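Puspita Manurung
Conservation records, built heritage. Posts are my own.

1/ A thread on buffer zones, following the Vukberg hearing in March. Several people asked why the old salt works can be listed and still have a car park put up beside it. Short answer: the listing covers the property. The setting is handled by a separate line on a separate map.

2/ Terms first. The property is the area inside the inscribed or scheduled boundary. The buffer zone is a ring of land outside it where extra planning controls apply. It has no heritage value of its own in the legal sense. It protects views, drainage and access.

3/ Vukberg has 2 maps in circulation. The older one was drawn by hand and traced when the record was made digital. The newer one was surveyed. They disagree along the east side by up to 30 metres. The car park sits in the gap.

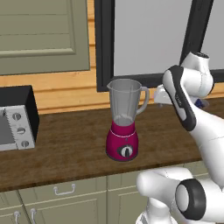 WHAT THE BOUNDARY LINE DOES

4/ Inside the line, any work needs consent, including repairs in matching material. In the buffer zone, only work above a set height or footprint is referred. Beyond it, ordinary planning rules apply. A surface car park has no height, so it was never referred under either map.

5/ The drainage is a different matter. Run-off from tarmac goes downhill to the brine channels. The channels are timber-lined and depend on a steady salt level. Fresh water in quantity dilutes it and the timber starts to rot. The application had one paragraph on this, copied from the Ngau scheme.

6/ Ngau is on chalk. Vukberg is on clay. The soakaway figures can't be carried over.
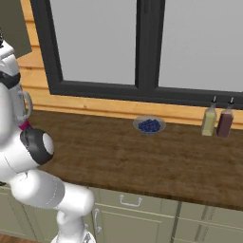
Posted by Puspita Manurung
2023-05-12

7/ Carrying on from this morning. Etis was raised in the replies as a case where the buffer was redrawn after listing. Correct, but it was done as a minor boundary change, and the test for minor is whether the reasons for listing are affected. At Etis the new line followed a stream. No buildings moved in or out.

8/ At Vukberg the change would take in two working yards and part of a school field. I doubt it would pass as minor. A full revision means a new management plan, a new consultation and a fresh set of maps.

9/ On management plans: the Vukberg one names the owner, the district and the water board as joint managers. It doesn't say who holds the boundary data. Each of them has been keeping a copy. The district's copy is the hand-drawn one.
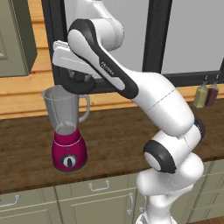
10/ The practical step is to agree a single file, with the survey date and grid reference system written on it, and lodge it with the register. The Zirnero windmills did this and their referrals now go through without a dispute over which line is meant. It needs a signature from each manager and a covering letter.

11/ For anyone writing to the district before the next hearing: quote the map by its sheet number, and keep drainage and visual impact as separate points. Letters that mix them tend to be filed under visual impact only.

12/ Correction to 3/. The older map was traced twice, and the second tracing is the one online. The first is on paper in the records room and is closer to the survey on the north side. I haven't checked the east side against it yet.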